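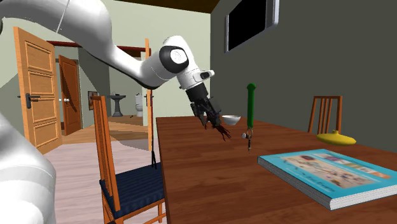

仿真里能抓起来的东西,到了自家餐桌上照样会滑掉,所以我先看的是失败记录怎么写,一位读者在Flollska项目的留言页上这样说。留言还问到,没有实物机械臂的人能不能只下载场景文件,在家里的电脑上先把流程走一遍。

Lurum共享工坊发布Flollska餐桌工位第一版构建资料
含仿真场景、底座图纸、夹爪指板图纸、控制配置及失败记录

Orakzai,14/01/2018。Lurum共享工坊即日起公开Flollska项目的第一版构建资料。Flollska是一套面向家庭和共享工坊的单臂工位方案,用途限于在普通餐桌上拾取和移动小件物品。资料分为五个部分:仿真场景、底座与固定件图纸、夹爪指板图纸、控制器配置文件、测试与失败记录。全部文件可供个人和非营利工坊免费下载、修改和再次分发,条件是保留版本号和修改说明。

第一版不提供整机,不提供套件,也不包含机械臂本体。使用者需自备一台带关节力矩反馈的轻型机械臂、一个平行夹爪和一台可运行实时内核的电脑。没有机械臂的使用者可以单独使用仿真部分,该部分不依赖任何硬件。

项目范围

Flollska的工作对象是已经摆好的餐桌。方案不要求更换桌子,不要求在桌面铺设定位板,也不要求给物品粘贴标记。机械臂安装在桌边的独立底座上,与桌子之间没有刚性连接。这样安排有两个后果:桌子被碰动后,机械臂坐标与桌面坐标之间的关系随之改变,必须重新标定;同时,机械臂的反作用力不会传到桌腿上,轻型餐桌也可以使用。

工坊早期做过一版夹在桌沿上的安装座,图纸已存入归档目录,不再维护。夹持式安装座在快速减速时会使桌沿下的横档产生可见的形变,末端在停止后仍有摆动。改用独立底座后,这一项不再出现在记录里。归档目录中的图纸仅供对照,请勿按其加工。

第一版只处理刚性或近似刚性的物品。布料、纸巾、散装食物、盛有液体的容器均不在范围之内。瓶类物品按空瓶处理,碗类物品按空碗处理。热的餐具、刀具和玻璃薄壁器皿同样排除在外,配置文件中没有为这些物品预留参数。

仿真场景

仿真场景是一间带餐桌的房间,桌子周围有木椅,房间一侧是深灰色墙面,另一侧通往走廊。房间的布局有意保留了家庭环境中常见的遮挡:椅背高出桌面,机械臂底座靠近椅子,门框离桌子远端不远。路径规划器需要把椅背、墙面和门框都当作静态障碍物处理。

场景目录下共有13个初始布置文件,每个文件记录物品的位置、朝向、质量和摩擦系数。物品从工坊的模型库中选取,包括碗、书、光盘、树枝、带旋钮的小盖子、钥匙以及绿色瓶子等。选择标准是几何差异:扁平物品考验下压和侧向接近,不规则物品考验抓取点的选择,悬挂物品考验避让。模型的碰撞体与显示用网格分开存放,两者可以分别替换。
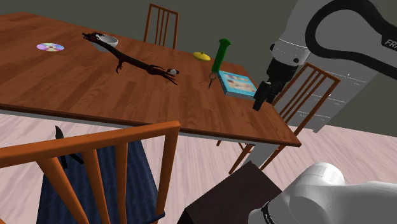

图注:Flollska仿真场景,餐桌与机械臂,夹爪朝下,位于书的右侧。

树枝模型的碰撞体由多段凸包拼接而成,是整个模型库中计算量最大的一件。早期版本用单个凸包包住整根树枝,结果规划器把枝杈之间的空隙也当作实体,放在旁边的小件物品经常被判定为不可到达。拆分之后,可到达的判定恢复正常,但单步碰撞检测的时间变长。在配置较低的电脑上,建议先使用不含树枝的布置文件,确认其他环节运行正常后再加入。

光盘和书的问题相反。两者的几何都很简单,难点在于厚度。光盘平放时,夹爪指尖与桌面之间没有足够的余量从两侧夹取,第一版因此不对光盘做抓取,只把它作为需要避让的物品。书可以从突出桌沿的一侧夹取书脊或切口,前提是书已有一部分伸出桌面。程序不会主动把书推到桌边,推移动作留待后续版本评估。

碗的抓取点取在碗沿,一指在内,一指在外。碗壁的倾角会使指面接触退化为线接触,夹持力过大时碗会绕接触线转动。失败记录中有相应条目,处理方法是降低夹持力并放慢抬升的前段。

底座与固定

底座为落地式,由一块承重底板、一根立柱和一块法兰转接板组成。底板下方装调平脚,上方预留配重位置。图纸按手工工坊的加工能力绘制:所有板件可用台钻和带锯完成,只有法兰转接板的定位孔需要铣床或数控设备。工坊建议把这块板交给有设备的一方加工,不要用手电钻扩孔代替。定位孔偏差会直接进入标定误差,后续无法在软件中完全补偿。

立柱净高280毫米。这一数值由仿真得出,在该高度下,机械臂可以越过椅背顶部的横木到达桌面中部,同时肘部不会进入墙面一侧的禁入区。如使用者的桌子明显更高或更矮,应先在场景文件中修改桌面高度,重新运行可达性检查,再决定是否更改立柱。不建议在实物上逐次试高度。

底座与地面之间不打孔。在木地板上使用时,调平脚下垫橡胶片,配重放在底板远离餐桌的一侧。工坊的测试流程要求在安装完成后执行一次倾覆检查:机械臂断电,由两人将其末端缓慢牵引至最远水平位置,观察远侧的调平脚是否离地。离地即为不合格,须增加配重后重新检查。未通过该项检查的底座不得通电。

线缆从立柱背面引出,与机械臂的运动范围保持间隔。图纸中标出了两处扎带位置和一处应力释放弯。急停按钮的线缆单独走线,不与电机电源线捆扎在一起。急停按钮装在使用者一侧伸手可及的位置,不得装在底座上。

夹爪与指板

夹爪指板由Stoltanari工作室绘制,图纸随第一版资料一并公开。指板为板状结构,接触面平直,边缘倒角,侧面开孔用于安装和走线。指面可加贴薄硅胶片,也可直接使用。工坊的测试以加贴硅胶片的状态为准,不加贴时摩擦系数需要在配置文件中另行填写。

指板长度在绘制过程中做过两次修改。较长的指板可以深入物品之间的窄缝,但在侧向受力时弯曲较大,夹持力读数与实际接触力之间出现偏差。较短的指板刚度好,但夹爪本体会先碰到较高的物品。现行版本取两者之间的长度,并在指根处加厚。图纸中保留了两次修改的尺寸和理由,便于使用者针对自己的物品重新选择。

指板安装后须做平行度检查。方法是在两指之间夹一张纸,分别从上、中、下三处抽动,手感应一致。若一处明显较松,应松开固定螺钉重新装夹,不得通过垫片强行校正。该检查在每次更换指板和每次夹爪发生碰撞之后都要重做。

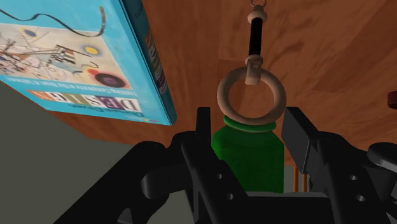 瓶口离悬挂件这么近的时候,我更想知道控制器先停还是先退,一名试读资料的读者在反馈里写道,并要求把抬升前的检查单独列成一节,不要放在附录。工坊采纳了这条意见,相关内容移至正文,如下。

抬升前检查

控制器在夹爪闭合后、抬升开始前执行一段检查程序。程序依次读取夹持宽度、夹持力和末端力矩,并与物品参数表比较。夹持宽度小于参数表下限,判定为空夹;夹持力未达到设定值,判定为接触不足;末端力矩在夹爪闭合过程中出现超限跳变,判定为碰到物品以外的东西。任何一项判定成立,机械臂停在当前位置,夹爪保持原状,等待操作者确认。

对于反馈中提出的问题,现行逻辑是先停,不自动后退。工坊在实物测试中比较过两种做法。自动后退在多数情况下可以脱离接触,但当上方有悬挂件,或夹爪一侧的连杆钩住邻近物品时,沿原路后退会把邻近物品一并带走。停在原处的代价是需要人工介入,测试速度下降。第一版面向家庭和共享工坊,操作者始终在场,因此选择先停。

悬挂物品在场景中按两部分建模:挂点固定,挂点以下为可摆动体。规划时使用可摆动体在静止状态下的包络,再向外扩一层安全余量。抬升路径如与扩大后的包络相交,规划器先尝试水平移出,再向上抬升。水平移出的空间不足时,任务报告为不可执行,不会尝试缩小余量。

安全余量可以由使用者修改,但修改值会写入运行日志,并在每次启动时显示提示。工坊收到的问题中,有相当一部分源于使用者为了让任务通过而缩小余量,之后忘记恢复。启动提示无法关闭。

控制与日志

控制器以200赫兹的频率更新关节指令。力矩反馈、夹爪状态和急停状态在同一周期内读取。周期超时连续出现时,控制器切换到保持模式,关节维持当前位置,不再接受新的运动指令。切换阈值写在配置文件中,出厂值偏保守,在未做实时内核设置的电脑上会频繁触发。遇到这种情况,请先检查内核和电源管理设置,不要放宽阈值。

仿真与实物使用同一套控制器代码,区别只在最底层的接口模块。接口模块有两份,一份连接仿真器,一份连接机械臂驱动。使用者更换机械臂型号时,只需重写后一份。接口说明文档列出了必须实现的函数和每个函数的返回时限,并附有一组离线检查,可在不接通电机电源的情况下运行。

日志采用纯文本格式,每次抓取一条记录,包括布置文件名、物品名、规划结果、抬升前检查结果、任务结果和操作者备注。操作者备注为必填项,可以只写一个字,但不能为空。工坊认为备注栏是日志中使用频率最高的一栏,多处参数修改的依据都来自备注,如椅子被移动过、桌面有灰、窗帘遮光等,这些情况传感器数据中没有对应字段。

测试与失败记录

随第一版公开的测试日志共862条,包括仿真与实物两类,按类别分目录存放。日志未经筛选,中途终止的、因停电中断的和操作者误触急停的均予保留,并以标记区分。工坊不公布总体成功率。不同物品、不同布置之间的难度差别很大,合并后的单一数字对使用者选择参数没有帮助。需要统计的使用者可自行从日志中计算,目录内附有读取脚本。

失败记录单独成册,按原因编排。以下为条目较多的几类。

标定漂移。桌子或底座被碰动后未重新标定,末端位置整体偏向一侧。特征是同一次运行中各物品的偏差方向一致。处理方法是重新执行桌面标定,并检查调平脚的锁紧螺母。

接触顺序。夹爪两指未同时接触物品,先接触的一指把物品推离原位。轻的物品尤其明显。处理方法是降低闭合速度,并在闭合过程中允许末端沿夹持方向作小幅柔顺移动。该功能在第一版中默认关闭,需手动启用。

碗沿转动。成因已在仿真场景一节说明。仿真中该现象比实物中少见,原因尚未完全确定,目前怀疑与接触模型中的扭转摩擦有关。工坊欢迎使用者提交对比数据。

肘部受限。机械臂伸向桌子远端时肘部接近关节限位,末端速度骤降,路径在中途停止。处理方法是更换起始姿态,或将底座沿桌边平移。布置文件中给出了每种布置的推荐起始姿态。

视觉误判。深色小件与木纹背景对比不足时,轮廓提取结果不稳定。第一版允许操作者在界面上手动框选物品,作为临时办法。自动识别部分目前质量不高,工坊不建议在无人确认的情况下使用其输出。

线缆干涉。机械臂外部走线在腕部大角度转动时被拉紧,引起力矩读数偏移,进而触发抬升前检查。仿真不模拟线缆受力,因此仿真中没有此类记录。处理方法是加长腕部余线,并在配置文件中限制腕部单向累计转角。

仿真与实物的差异

资料中附有一份差异清单,列出仿真中成立而实物中不成立的假设。主要条目如下:仿真中桌面为理想平面,实物桌面有翘曲;仿真中物品质量均匀分布,实物中带盖或带柄的物品重心偏移;仿真中光照稳定,实物环境的光照随时间变化;仿真中夹爪开合没有间隙,实物夹爪在换向时有回差。清单按对抓取结果的影响排序,影响大的在前。

工坊建议的使用顺序是先在仿真中走完一个布置文件,再在实物上用同样的布置空跑,即夹爪全程张开,末端停在物品上方,不作接触。空跑无异常后,再放下物品执行完整动作。更换桌子、更换指板、移动底座之后,应从空跑重新开始。

安全要求

本方案不是经过认证的产品,不得在儿童可接近的环境中通电,不得无人看管运行,不得用于照护或进食辅助。机械臂运行时,人员应位于工作范围之外,桌边的椅子不得坐人。需要进入工作范围摆放物品时,应先按下急停,确认指示状态后再进入。

末端速度上限在控制器中固定,配置文件中只能调低。修改源代码提高上限的版本不得使用Flollska名称分发。这是许可条款中唯一涉及名称的限制。

共享工坊使用时,应在工位旁张贴急停位置和当前配置版本号。同一工位由多人轮流使用的,每次交接须核对安全余量和夹持力设定是否为默认值。资料包内有一页可打印的交接表。

所需工具与准备

加工底座需要带锯或曲线锯、台钻、丝锥和角尺;法兰转接板如自行加工,另需铣床。装配需要扭力扳手,机械臂法兰螺钉的紧固力矩以机械臂制造方的说明书为准,本资料不另行规定。电脑端需要预先安装仿真器和实时内核,安装步骤见资料包中的准备文档。

桌子以木质桌面为宜。反光较强的桌面会影响轮廓提取,可以铺一层哑光桌布,但桌布必须固定,避免被夹爪带起。桌布厚度应计入桌面高度,否则指尖会在闭合前触及桌面。

后续安排

第二版计划于7月发布,内容包括书本推移动作、柔顺闭合的默认参数以及新的布置文件。是否加入自动识别的替代方案尚未确定,取决于届时的日志情况。第一版的文件格式在第二版中保持兼容,使用者已有的布置文件和日志无须转换。

Stoltanari工作室将继续维护指板图纸。针对瓶类物品的弧面指板正在试制,图纸未定稿,不包含在第一版中。收到的试制件若通过平行度和弯曲检查,会先以附录形式公开,不等待第二版。

资料获取与反馈

资料可在Lurum共享工坊的项目页下载,也可在Orakzai的工坊前台用自带存储设备拷贝。下载后请先核对校验文件。压缩包解压路径中不要包含空格,部分脚本尚未处理这种情况。

问题反馈请附三项内容:配置文件、对应的日志条目、布置文件。仅有文字描述的反馈会被退回补充。涉及安全的问题请在标题中注明,工坊优先处理,必要时暂停下载。修改建议可以直接提交补丁,图纸类修改请同时提交尺寸说明和修改理由。

希望复现工位的其他工坊可申请借用标定用量块,借用须预约,运费自理。量块归还时会重新检定,检定结果抄送下一位借用方。

关于Lurum共享工坊

Lurum共享工坊位于Orakzai,设有木工、金工和电子三个工作区,向会员和预约访客开放。工坊的公开项目以图纸、代码和测试记录的形式发布,不销售成品。Flollska是工坊首个包含机械臂的公开项目。

关于Stoltanari

Stoltanari是从事小型夹具和末端工具设计的工作室,承担Flollska项目的指板设计与弯曲测试。

媒体事宜请通过Lurum共享工坊项目页的联系表单提交。仿真画面可用于报道,使用时请注明为仿真画面并标出项目名称。

(完)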